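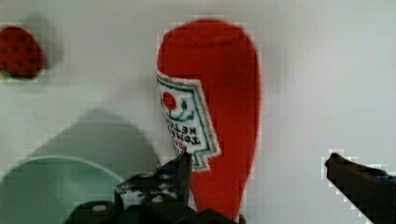
Photo: Chrysoula Stefanou / Mikden workshop

Speaker notes: Teaching by hand, teaching from across the room
Saturday session, main hall, 42 minutes including questions
Speaker: Paraskevi Stamatopoulos

BEFORE I START
Slide one is up while people come in. Leave it up. Check the clicker. Ask Leonidas to dim the left-hand lights only, because the right-hand ones also switch off the lectern.

OPENING (slide 1, keep the picture on screen)

Good morning! I'm Paraskevi, I work at Mikden, and I spend a silly amount of my week moving soft toys about by means of a robot. I love it. I'd like you to love it too by lunchtime, or at least want a go.

The big red thing in the middle is a plush ketchup bottle. Top left, a plush strawberry. Down in the corner is a mint-green bowl. This is the view from the robot's wrist, and for the next little while I want you to think like the person steering, with this as one of the things you have to go on.

Ask the room: which finger would you worry about? (Wait. Really wait. People do answer if you give them time.)

Look at the gap on the right. One finger is up against the bottle, overlapping the lower part of the label, and the other still has a wide stretch of white table to cross. If you close now, what happens? Does the bottle slide across? Does it tip? Does the near finger shove it before the far one arrives? A person reaching for a real bottle sorts this out without a thought. When you're driving, you have to decide.

And whatever you decide, the robot will learn it. That's the whole talk, really, but I've got plenty of slides left, so stay put.

(Click.)

SLIDE 2: TWO WAYS TO SHOW A ROBOT SOMETHING

Way one is by hand. You take hold of the arm itself and walk it through the job, and it remembers where its joints went. Lovely, direct, and you feel the weight of it. Children are brilliant at this. My nephew had our old arm stacking cups before I'd finished explaining the stop button (I did then finish explaining the stop button).

Way two is remote control. You hold something else -- a smaller copy of the arm, a pair of handles, a game controller if that's what you've got -- and the robot copies you. Your hands stay out of the way of its cameras, and that matters more than you'd think. If you teach by hand and your sleeve is in every recording, the robot may well decide that your sleeve is part of the job.

Tell the cardigan story here if the room feels awake. Short version: Stelios wore the same green cardigan for a whole week of hand-guided lessons. Monday he came back without it. The arm went to the right place and then dithered. We can't prove it was the cardigan. He's still not allowed to wear it.

SLIDE 3: WHAT COUNTS AS ONE DEMONSTRATION

One demonstration is one go at the task, start to finish. For us that means: arm at rest, reach, grasp, lift, carry, put down, let go, back to rest. Each go is saved with what the cameras saw and what the arm was told to do at every moment.

The Tisis collection, our biggest so far, has 3044 of these. Let that number sit for a second. Somebody's hands did every one of them, and mostly they were the hands of the five people on the next slide.

SLIDE 4: THE TEAM
Me, Chrysoula Stefanou, Leonidas Vasilakis, Stelios Chrysikopoulos, Eftychia Vrettos. Wave at Eftychia if she's made it in time. Her train was due at ten.

Say thank you properly, don't rush this one.

SLIDE 5: WHY SOFT TOYS?

I get asked this every single time so I may as well get in first. Soft things squash. If you're a few millimetres out, a plush tomato forgives you and a glass jar doesn't. New drivers relax when they know they can't break anything, and a relaxed driver gives much smoother lessons.

But soft things are also properly hard for a robot! A toy bulges when you squeeze it. It sags on the way up. A shape that's wider towards one end, like our bottle, can work its way out of the fingers if you've picked the wrong place to hold. So you get the forgiveness and you still get the difficulty, and that's a wonderful mix for teaching.

They're cheap as well, and you can wash them. We do wash them.

SLIDE 6: THE WRIST VIEW AND THE ROOM VIEW

(Go back to slide 1 for a moment, then forward again. Practise this, last time I got lost.)

From the wrist you see the fingers and the thing between them beautifully. What you lose is everything else. The bowl runs off the side of the picture. The strawberry is half way to leaving. If your next job is to carry something to that bowl, the wrist view alone will only tell you so much about where it is.

Look at the shadow as well, the big soft grey one above and behind the bowl. Shadows are a gift when you're driving, because they shift as things get closer to the table, and you start reading them without meaning to. Move your lamp between lessons, though, and you've changed the gift. We now do some lessons with the lamp on the left, some on the right and some with only the ceiling lights, and we write down which.

So use both views. When Leonidas teaches beginners he has them steer with the room camera until the hand is close, and then switch their eyes to the wrist. He says "far eyes, near eyes", over and over, until they're muttering it themselves.

One more thing on this picture: the writing on the label. It comes out backwards and turned round. A person laughs and reads it anyway. A robot doesn't need to read it at all for this job, but if you ever want to tell your robot "fetch the one that says ketchup", go and check which way round your pictures are being saved. Do it on the first day. Please.

SLIDE 7: GOOD HABITS FOR DRIVERS

Talk through these from memory if possible, they're dull when read out.

Go slower than you want to. Then go at the same speed every time.

Pause before you close the fingers. Half a breath. It gives the recording a clear moment where reaching ends and grasping begins.

Centre the fingers before you close if you can. If you can't, bring the near one in gently and let the far one come to meet it.

Don't fiddle. If you've got a decent hold, lift. Each extra wiggle teaches a wiggle.

Move the objects between goes. All of them, including the ones you aren't picking up. Leave the strawberry in one corner all week and the strawberry turns into a signpost.

Stop when you're tired. We swap drivers after every 6 goes in the afternoon, and I wish we'd started doing that in March when the project began.

SLIDE 8: KEEP SOME OF THE BAD ONES

This is my favourite bit and I will go on too long. Watch the clock.

When we began, we threw away every go with a slip in it. The collection looked gorgeous. Then we ran the trained robot, it missed by a whisker, and it had no idea what to do, poor thing. It had never once seen anybody miss. It closed on thin air, lifted thin air and carried thin air very carefully across the table.

So now, if a driver slips and recovers well -- opens, backs off, lines up again, takes hold -- we keep it and mark it as a recovery. Chrysoula went further and drove a whole set of starts where the hand was deliberately placed a bit wrong: too far left, too low, one finger already touching. She called the folder Darkley, after the lane where she learned to reverse a car. The difference on our table was easy to see. The arm would miss, open up and have another try, and the first time it did that we all shouted.

(Video here, no sound. Say nothing over it, let them watch.)

SLIDE 9: THINGS WE STILL ARGUE ABOUT

How much should drivers agree with each other? Stelios takes hold low down on everything. Eftychia goes for the middle. Both work. Mix them together and sometimes the robot settles on one, and sometimes it hovers between the two like somebody choosing a sandwich. I lean towards agreeing a style for each object. Leonidas thinks we should let people be people and collect more. We haven't settled it.

Also: should the driver feel anything? Our Gkikas handles give a small push back when the fingers meet something. I adore them. Stelios turns the push off. His lessons are every bit as smooth as mine, annoyingly.

SLIDE 10: HAVE A GO

The table is set up in the side room until four. Handles on the left, spare pair in the drawer. Start with something soft, put it in a bowl, and do it five times without changing your mind about how. It's harder than it sounds and it's such good fun.

If you'd like your goes saved, tick the sheet by the door. If not, drive anyway.

QUESTIONS, if they're slow to come

Ask them how they'd teach it to pick up a sock.

If someone asks about cost: I can talk about our set-up but not about anyone else's. If someone asks how many lessons a new task needs, say that it depends on the task and offer to show them the log for the bowl work. If someone asks about jobs, don't brush it off, give it real time, and bring Eftychia in.

Leave slide 1 up again at the end. Take the clicker back to the desk.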